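Arm on the sorting bench – how's it gone at your place?

Forum: Shop Floor Chat
Started by puvine_packer

puvine_packer
Two of us used to do the shape sets by hand at our place (wooden boards and coloured blocks, mostly for kindy suppliers). Since June there's been an arm on the bench doing the moving about, and I've gone from sorting to what they call "cell minder". Same pay, new lanyard. Keen to hear from anyone who's been through it, because I can't work out if I like it or not.

My wrists are heaps better, I'll say that straight up. We were doing 300 sets on a big day and I'd go home and not be able to open a jar. 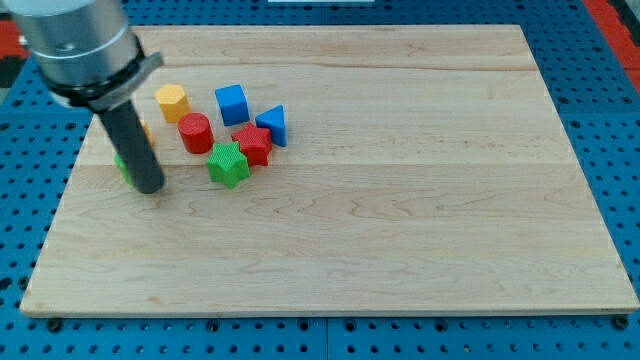 But the day feels longer. Gilang and I used to yarn the whole shift across the bench, and now he's over in dispatch and I'm on my own with a stop button and a tablet running Planeo. The arm goes at its own speed and I fit my smoko around it. Is that just how it is now?

stumeo_sam
We got ours a year before you by the sound of it. The lonely bit is real. What fixed it for us was rotating, 3 hours on the cell and then swap with someone on packing. Ask for it in writing, our supervisor said yes on the spot and then forgot for six weeks.

T_Venter
Can't agree with the doom and gloom, sorry. I did hand sorting for eleven years and I wouldn't go back for double the money. You learn to teach the thing new positions, you've got a skill. That's worth more than a chat.

puvine_packer
Fair enough Tshepo, but I haven't been taught any of that! Pravesh does the teaching and I ring him when it stops. He's got 116 unread messages and half of them are me.

T_Venter
Well that's your problem right there. Not the arm, the training. Go and bug them for it.

melsaw
Easy to say if your boss pays for courses. At Mabaso we had 6 people on the line and now there's 3. Everyone left was "upskilled", sure. The others got a cake. I don't hate the machine but let's not pretend it's all wrists and lanyards.

stumeo_sam
Sorry to hear that Mel. Did they offer the others anything else on site?

melsaw
One got nights in the warehouse. She's got little kids so that lasted a fortnight.

puvine_packer
That's grim. No one's been let go here yet – I did ask. I've put in for the rotation and for a morning with Pravesh on the teaching side. Will report back if I hear anything.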